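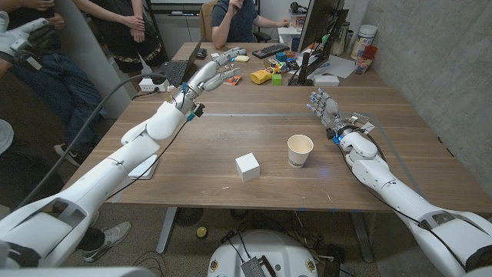 May 31, 2020. Table-clearing, Brunton arms, Dornumden bench.

Aim for the session: cup to the tray, cube to the box, sponge back to the sink. A child of four does this for a biscuit. We have two arms, two hands, more cable than I care to coil, and a queue of people with opinions.

Left hand did 7 attempts on the paper cup before lunch. 3 counted. The other four were squeezes, and a squeezed cup counts as a fail under the Mornov rules even if it gets where it's going. I still think that's harsh – my own flatmates would be disqualified.

Cube is better. It doesn't dent and has no opinion about which way up it is. Right hand still opens very politely and then waits, as if someone were about to pass it a plate. Checked the thumb offset again, no change. Will try the October values, which I never liked but which did at least close.

Running total is 1,245 grasps logged out of 1,449 started. The missing ones are mostly me hitting stop.

Burkov want to know when it can do a kitchen. Wrote back that it can do some of a table. Wiping hasn't been tried at all, and I'd want a proper wrist guard on before anything damp goes near those wires.

To do: more cups (the stiff sort), retape the right-hand mark, tidy the far end of the table. By hand, I'm afraid.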